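October, evening

Up at half five and in by quarter to seven. The heating in the corridor is still off, so I kept my coat on until the first break. The bus was late again, and I had to take the second one from Brollildale and walk the last stretch.

I am into my third week on the training tables. Before that it was four years on the packing line at Kikau, where I did small returns. Someone's parcel comes back, you open it, check it, put it in the right tub and scan it off. The arm on lane two does part of that now. It does the plain boxes and the bottles. It is slow on anything tall or soft, which is why I and five others have been moved upstairs to show it how.

The job is easy to describe. You hold a gripper in your right hand with a trigger under your finger, and a second one on your left, and you do what you used to do with your own fingers. Pick up, turn, put in the tub, take out, start again. Each go counts as one. The target when we began was 2000 a week for each table, and this morning Hiba Zoubi read out a sheet saying it will be 3000 from next month. There was not much talk after that. Charito asked if the breaks would stay the same, and Hiba said she would find out. She wrote it down, so I will ask her again if I have not heard.

I did the tall boxes all morning. They are harder than they look. If you take them low down they tip, and if you squeeze too much the card gives and the go has to be thrown out. I have started taking them near the top and letting them hang for a moment before I move across. Charito does it the other way, flat and from the middle, and her count is better than mine. She had 400 by dinner. I had fewer, and I am not going to write down how many.

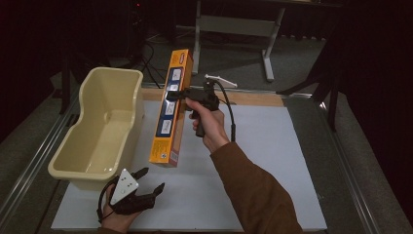

Morning session. Tall orange box, upper grip, cream tub to the left.

My wrist was sore by eleven. It is a different soreness from the line. Downstairs it was the shoulders and the feet, and up here it is the thumb side of the hand and the neck from looking down. I told Hiba and she put it in the book. She has asked for the tables to be raised a little. The man from Itness, who look after the equipment, said it could be done but the marks would all have to be set again, so it will wait until he is next in.

Had dinner with the old lot in the canteen. There are fewer of them now. Lane two used to have six people on it and now has two, one to feed it and one to clear up when it stops. It stops quite often. The two of them say the work is lighter but the day is longer, because you cannot talk to anyone over the noise and you spend most of it waiting for a light to change. One of them has put in for a move to the Salgado site. He has been at Kikau longer than any of us and I was surprised.

They asked me if I felt bad about teaching it. I said I did not know. I have thought about it this evening and I still don't. It was going to be done by someone, and upstairs pays 79 pence an hour more, which covers the bus. But I do notice that I am good at tall boxes because I did them for four years, and when the arm can do them there will not be much call for that. The letter we had in the summer said no one would lose their place before the spring. It did not say anything about after.

Afternoon was mixed items. I prefer those, as you are not doing the same movement every time. I had two goes thrown out for moving too fast. Hiba says to work at the pace you would use if you were showing a new starter, and that does help. I trained plenty of new starters on the line. Most of them asked questions, so you could tell what they had not understood. With this you only hear a fortnight later, when the engineers send back a list of what it still gets wrong.

The last list had tall boxes at the top, then bags with handles, then anything shiny. Bags are next for our table. Charito has asked to swap with me for the bags as she hates them, and I said yes if she takes my early on the rota. She is thinking about it.

Finished at three. Got bread and stamps on the way home. Put a cold flannel on the wrist for twenty minutes and it is better now. Need to ring the dentist tomorrow and find the letter from the summer - I think it is in the drawer with the gas bills.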